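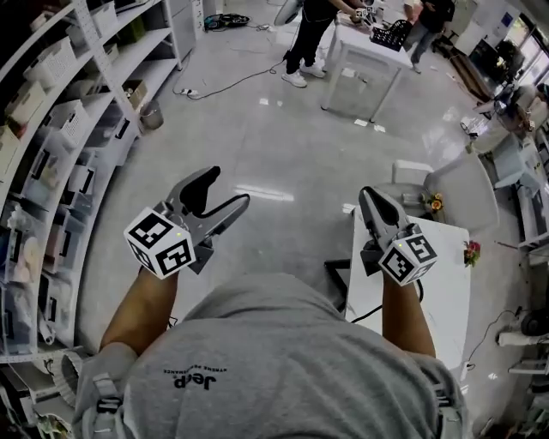 November, after lunch. Spent the whole morning on the marker tracker again, and I think I finally understand why the gripper poses jump about. It's the face switching! When a cube turns and the solver swaps from one marker face to the next, the two faces disagree slightly on where the cube centre is, so the pose hops and the smoother then spends ages dragging it back. The left cube in the head view is a decent test because two of its markers show at once, so I can solve each on its own and compare them directly. The other thing is the floor. It's so glossy that the ceiling lights come up as bright streaks right through the middle of the room, and my old threshold was happily pulling candidate squares out of them (the quad filter binned most, but not all).

So, changes in Vulum today:

Both visible faces now go into one joint solve per cube, with the cube geometry read from the config file. No more picking a winner.

Adaptive threshold window made bigger, and candidates get thrown out if they sit too far from the last predicted cube position. Falls back to a full search after a dropout.

Reran the Ferkia set, all 3,559 frames. Before the change 986 of them had a jump over my limit on at least one gripper. After it, 500. Better, but I'd hoped for more, and a good chunk of what's left is in one stretch starting near frame 1,820, where the right hand turns quickly and everything smears. I don't think any amount of thresholding will fix that - probably needs the IMU prior.

Also wasted an hour on a left/right swap that was only me loading the old ID table from the Udulwood branch. I've deleted that file now. If you pull and your grippers come out crossed over, clear your cache first!

Still to do: IMU prior for the fast turns, re-measure the cube offsets with the calipers, and check whether the replay tool is still rounding timestamps.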